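Trellthorpe Workers' Group Asks for Answers Before Table-Clearing Robots Arrive

PULLOW, May. Staff at the Trellthorpe guest houses were told this spring that robot arms from Nelix will take over part of the room reset between stays. The group that speaks for 92 of them is not convinced.

Nelix says an arm can pick up small items left on a table and put them back where they belong. So far the case rests mostly on simulation. Our members have sat through the demonstrations and would like to see the same job done in a real room at 11 in the morning, with guests waiting in the hall. 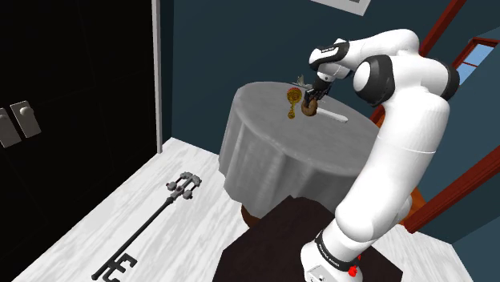

Management has promised that no hours will be cut in the first year. It has not said who resets a room when the arm stops, or whether that time is paid. The trial at the Ojala house covers 33 rooms, and cleaners there were given one short training session.

"Lifting and bending wear people down, and we'd welcome help with that," the group said. "Picking up a trinket was never the hard part."

The group wants the trial results shared with all staff before any wider order is signed. Trellthorpe has about 300 rooms in total.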